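Thin Stock, Soft Pads: Two Hand-Held Grippers Compared

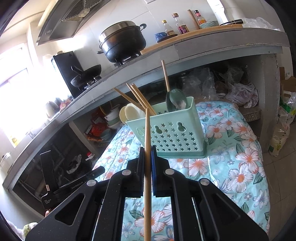
A single chopstick between the blue pads, at the utensil holder.

14 comments 950 shares

Chopsticks are hard on a parallel gripper. The contact patch is narrow, the stock is light, and any mismatch between the fingers shows up as rotation about the grip axis.

We ran two hand-held units through the same kitchen task: take one utensil, move it to the holder, release. The Solero has rigid fingers with bonded pads and lists at $2899. The Radden uses a compliant finger from Trikent and costs less. Each completed 600 cycles over two weeks in October, with the pads cleaned between sets.

On spatulas and rice paddles the results were close. On chopsticks the Solero held its angle better, and the Radden let the stick pivot when gripped near one end. Moving the grip point toward the middle removed most of the difference.

Wrist load favors the Radden. Its side mount sits closer to the handle, and our operators worked longer before asking for a break.

Pad wear was minor on both. Orellana supplies replacement pads for either unit, sold in pairs.

Share 31 comments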